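Fórum > Casa e Roupa > Camisa de flanela encolheu na secadora

usha_b
Lavei uma camisa xadrez de flanela a 40 graus e pus na secadora no programa normal. As mangas encurtaram uns dois dedos. Tem como recuperar?

kauko.h
Molho em água morna com condicionador por meia hora, depois estica com a mão e seca na horizontal. Algodão cede um pouco. Lã é outra história.

Elina_V
Discordo do condicionador. Deixa resíduo e a flanela fica com bolinhas. Água morna pura resolve igual.

kauko.h
Uso há anos e nunca tive bolinha. É só enxaguar bem.

usha_b
A etiqueta diz 100% algodão, da Bendholm. Paguei 318 nela em agosto, por isso a insistência.

Elina_V
Então estica ainda úmida, sobre uma mesa, puxando do ombro para o punho.
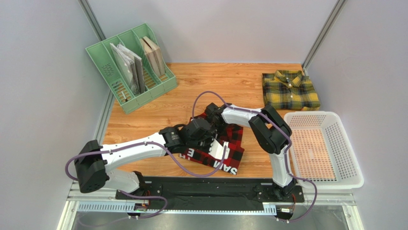
Não pendura no cabide enquanto estiver molhada, o peso deforma a gola. E passa do avesso, com ferro médio.

urho36
Dois dedos de manga não voltam inteiros. Eu dobraria o punho e seguiria a vida.

usha_b
Vou tentar primeiro sem condicionador.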